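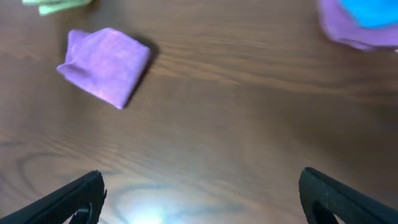 A folded purple cloth on a wooden tabletop.

Tuesday, March 29, 2022

CIMBY OPENS A LENDING SHELF FOR THINGS YOU NEED TWICE A YEAR

Cimby, the household lending shop in Walivach, opens its second branch in Litine this Saturday, giving the town's residents somewhere to borrow a wallpaper steamer without having to be nice to their brother-in-law.

Members pay £17 a year and can take home any of 199 items, from carpet cleaners to a fondue set that has been out on loan once since January.

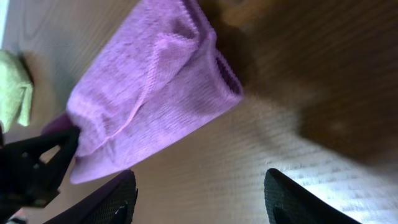 Lilac-purple towel, close up.

"People own a pasta machine the way they own a gym membership," said Golnar Nouri, who founded Cimby after counting three in her own kitchen. "We'd like them to own fewer, and to bring ours back clean."

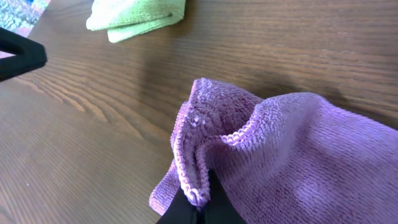 Loans last up to 30 days. Late returns cost 50p a day, and there is no appeal, although Nouri says she has heard some very good stories. The Walivach shop made 2000 loans in its first year, and its drill has now seen more of the county than most of the staff.

The Litine branch is in the former Golob shoe shop on Mill Street, and will be run by Fereshteh Babaei. The foot-measuring gauge came with the lease and may be borrowed. 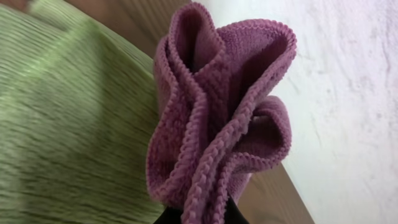

Stitched edging on a mauve-purple cloth.

Doors open at 10am. Tea will be served from an urn, which is item 46 and must be back on the shelf by noon.

ENDS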